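Informe de avance para Gwendolyn Blackwood: la jornada de puertas abiertas del proyecto Rivico

Hola, Gwendolyn. Me pediste algo más vivo que la tabla de siempre, así que te cuento la jornada tal como la viví, con lo bueno y lo que quedó a medias (de lo segundo también hay, no te voy a engañar). Las cuentas van en el anexo y aquí solo toco las que se mueven.

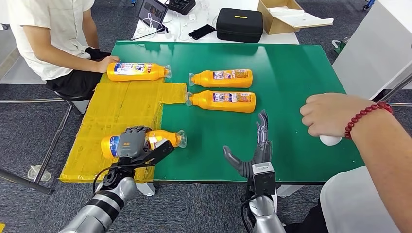

Por Fitzgerald Oyelaran
Coordinación de Rivico, sede Stinus
27/12/25

Empiezo por la asistencia, que sé que es lo que vas a mirar primero. Se apuntaron 521 personas y vinieron 368, más de las que esperábamos en estas fechas. Las repartimos en turnos y aun así a media mañana se nos hizo tapón en la entrada, en parte por culpa mía: puse el mostrador de acreditaciones demasiado cerca de la puerta. Para mayo lo llevamos al fondo del vestíbulo y listo.

La demostración principal era la manipulación de botellas con las dos manos, la misma tarea que figura en la propuesta como segundo hito. Elegimos trabajar en una mesa normal, con gente sentada y de pie alrededor, porque lo que más nos preguntan las empresas es cómo se comporta el robot cuando tiene a alguien cerca. Ailbhe Egan se encargó de las explicaciones y estuvo fantástica. Tiene una paciencia que yo no tengo, y cuando un señor le preguntó tres veces seguidas si aquello podía abrir frascos de aceitunas, le contestó las tres veces con la misma sonrisa.

Lo que más enganchó al público fue el agarre de la botella tumbada. Nosotros llevamos meses mirando gráficas de fuerza y se nos olvida que, visto desde fuera, cerrar unos dedos alrededor de un cilindro de plástico tiene su emoción. ¡Hubo aplausos y todo! También hubo algún intento fallido, claro, y decidimos no esconderlos: Hollis Ruiz-Ortega paraba, contaba qué había pasado y volvía a lanzar la prueba. Varias personas escribieron en las encuestas que esa parte les había gustado más que los aciertos. 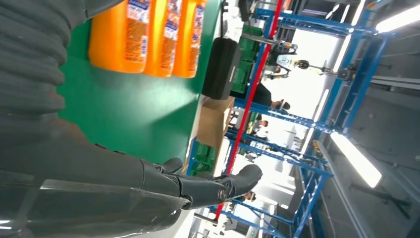

El módulo de percepción, que es la parte que financiáis con la partida Eltis, sigue siendo lo que me quita el sueño. En el laboratorio pequeño todo va muy bien, con fondo liso y luz controlada, pero una nave como esta es otro mundo. Tienes las botellas naranjas de pie sobre el verde de la mesa, que en contraste no pueden ser más agradecidas, y justo detrás las estanterías azules, el poste rojo y la gente que pasa. A eso súmale los fluorescentes del techo. Everett Van Dusen quiere grabar más secuencias en estas condiciones antes de tocar el modelo, y yo estoy de acuerdo con él, aunque eso nos retrase el tercer hito. Prefiero decírtelo ahora que en mayo.

De las visitas profesionales te destaco la de Kapoor. Vinieron dos personas de su planta de envasado, se quedaron mucho más de lo previsto y acabaron hablando con Hollis de cambios de formato, de etiquetas que se despegan y de otras miserias cotidianas que a nosotros nos vienen de perlas. Quieren mandarnos envases suyos para hacer pruebas. Todavía no hay nada firmado, pero les pasé el borrador de acuerdo esa misma tarde y me han prometido respuesta después de fiestas.

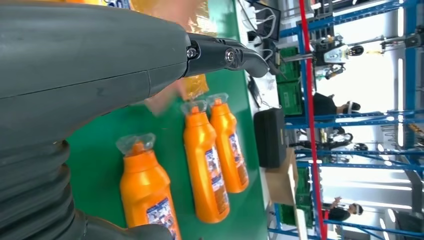 Si sale adelante, necesitaríamos mover un poco de dinero de viajes a material fungible, y te mandaré la petición formal con el formulario que toca. Es un traspaso pequeño y no cambia el total. Lo que sí me gustaría hablar contigo por teléfono es el tema de las horas de Ailbhe, que está haciendo mucha más divulgación de la que pusimos en la propuesta y se merece que conste en algún sitio.

Recogimos 64 encuestas, pocas para tanta gente. La nota general es muy buena, pero se repiten las quejas: se oía mal desde la segunda fila y faltaban sitios donde sentarse. Para la próxima hemos reservado micrófono de diadema y bancos plegables.

Pendiente por mi parte: el resumen de las encuestas, el calendario revisado de grabaciones con Everett y la factura del autobús, que sigue sin llegar. En cuanto la tenga te la reenvío y cerramos el trimestre.

Un abrazo y buenas fiestas,
Fitzgerald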